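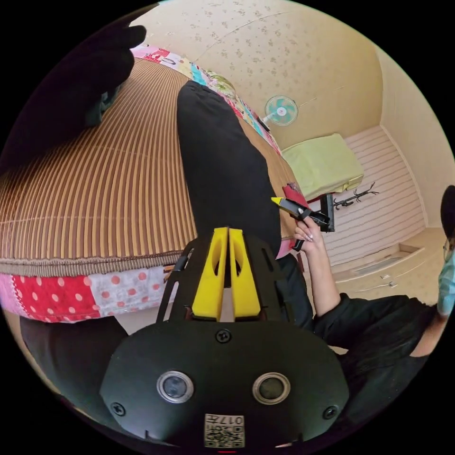

Striped woven mat and patchwork quilt, Donden bedroom sessions, Brirnville.

Lu opens a second season of bedroom tidying sessions

BRIRNVILLE, 22 September 2018 – Lu, the home-care studio in Brirnville, is bringing back Donden, its program of small-room tidying sessions, and this time it's coming to Purklow too! Fifteen new sessions are open for booking, all of them held in real bedrooms and all of them built around one piece of furniture: the bed.

The first season began in July and drew 137 people, far more than we had planned chairs for. Most came with the same trouble. Their rooms are small, the closet is full, and clean clothes end up in a heap on the covers. Donden starts right there. You clear the bed, smooth out whatever is on it, and use it as the biggest folding table in the house.

We love a woven mat for this work. It lies flat, it gives a firm surface to press a crease against, and the stripes are a ready-made guide for lining up a waistband or a hem. Under it you can keep your favorite quilt, and a cheerful patchwork in pinks, reds and polka dots is a lovely thing to have peeking out along the side while you work through a pile of black laundry.

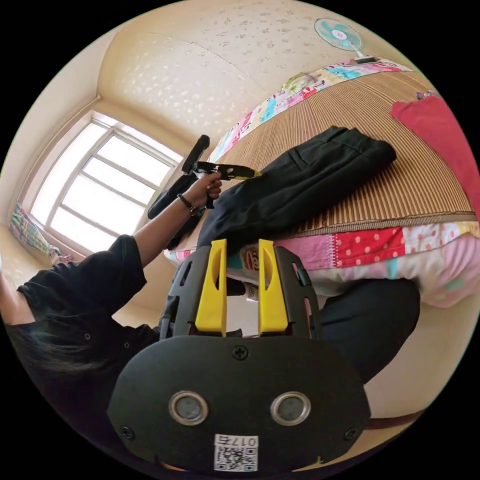 My pants used to come out of the drawer with three creases in each leg, one guest from the July sessions wrote to us, and now I fold them along a stripe and they come out with one.

Notes like that one are why dark clothing gets its own segment this season. Black pants, black shirts and black socks look alike in a pile, so we sort them by feel and by size before any folding begins. The whole segment takes 12 minutes, and people are often surprised by how much bed they get back. 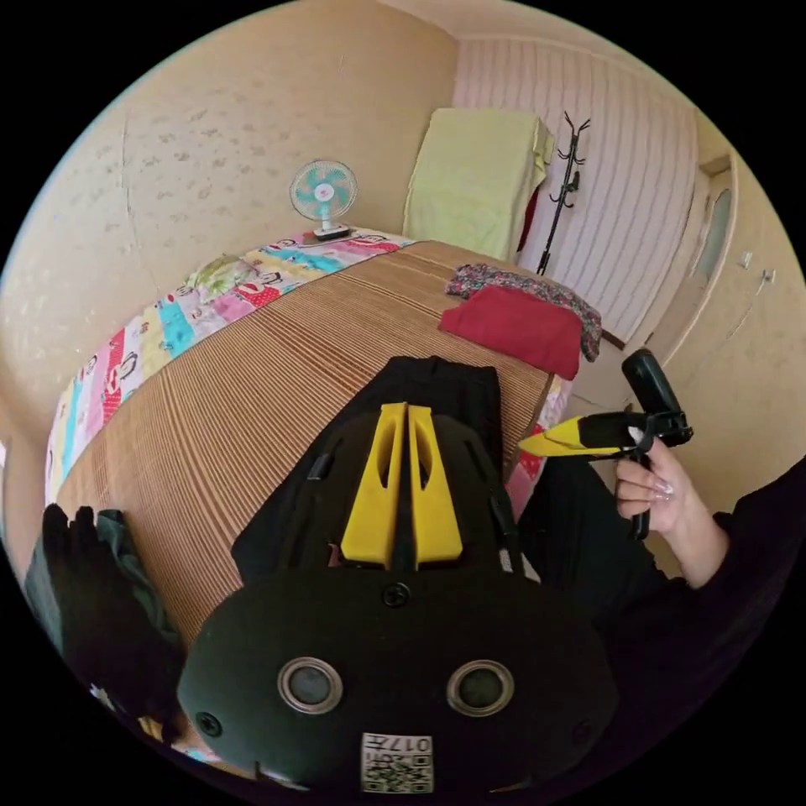
Black fabric on the striped mat.

Sessions are kept small – two or three people at a bed is plenty – and everyone gets a turn with their own things. Bring up to 17 items, clean and dry. Mixed fabrics are welcome, and so are odd socks.

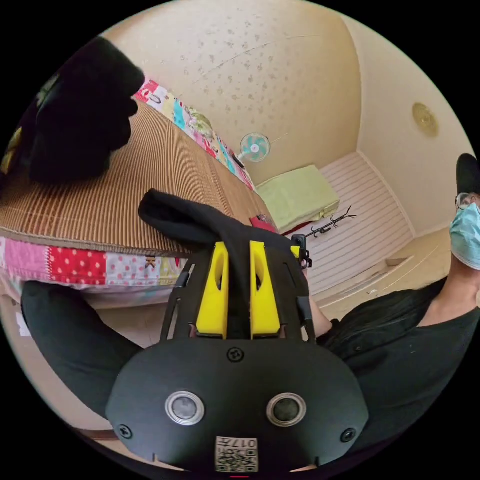

After the clothes come the pillows and cushions, and then the quilt itself, with time set aside for shaking it out, squaring the corners and putting the mat back straight. We also talk about hooks, racks and what to do with bags that live on the bed all day.

Booking for both Brirnville and Purklow is open now at the Lu front desk. Places in Purklow are offered first to people on the July waiting list.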